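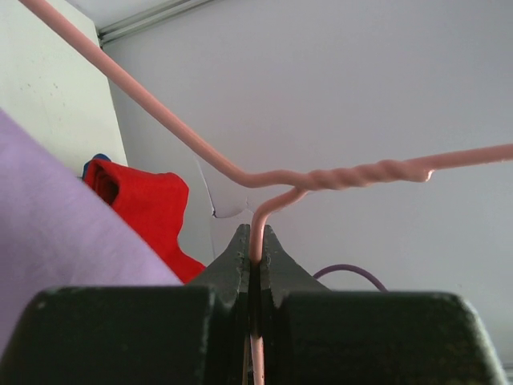
The Drukstead Garment Library lends clothing to residents of the district at no charge, and its hanging room is where each item is prepared before it goes out on the rails. Plastic-coated wire hangers are in general use there, among them the salmon-pink kind with two strands wound in a tight spiral near the junction of the arms. Garments and household fabrics in every colour pass through the room, pale lavender included. This gallery records the work of the room over the past year and the fittings on which it depends.

The library opened in the former fabric store of Van der Linden, a drapery firm that traded on the site for two generations. The building was transferred to the district in January, and the hanging room was the first space to be fitted out. Lies Groen, who coordinates the collection, prepared the notes that follow.

Hangers
Coated wire is preferred for shirts, blouses and light dresses. The coating protects fine cloth from rust marks, and the narrow arms allow more garments to be stored on each rail. Heavy coats and knitwear are not kept on wire. Knitwear is folded and shelved by size.

Twisted necks
The twist is checked whenever a hanger is returned. A strand that has lifted or a coating that has split can catch on a sleeve lining, and hangers in that condition are withdrawn. Residents are asked not to repair them with tape.

Colours
The library does not sort its hangers by colour. An early plan to assign one colour to each size was set aside when donated hangers began to arrive in mixed lots. Sizes are now shown on card tags, which are renewed each season.

The collection
At the last stocktake the library held 1033 garments, of which 422 were children's wear. School uniforms make up a large share of the latter and are in greatest demand at the beginning of term. Formal wear may be reserved in advance.

Borrowing
Each household may borrow up to five garments at a time for a period of 20 days. Items should be returned on the hanger with which they were issued. Washing instructions are printed on the tag, and borrowers who are unsure of a fabric are encouraged to return the item unwashed.

Donations
Clean clothing in good condition is accepted at the side entrance during opening hours. Hangers are welcome in any quantity, provided they are not bent. The library is unable to accept pillows, quilts or footwear.

Acknowledgements
The rails were designed and installed by Stijn Boersma. Card tags are supplied by Jodeo. Enquiries about the gallery or the collection may be directed to the front desk.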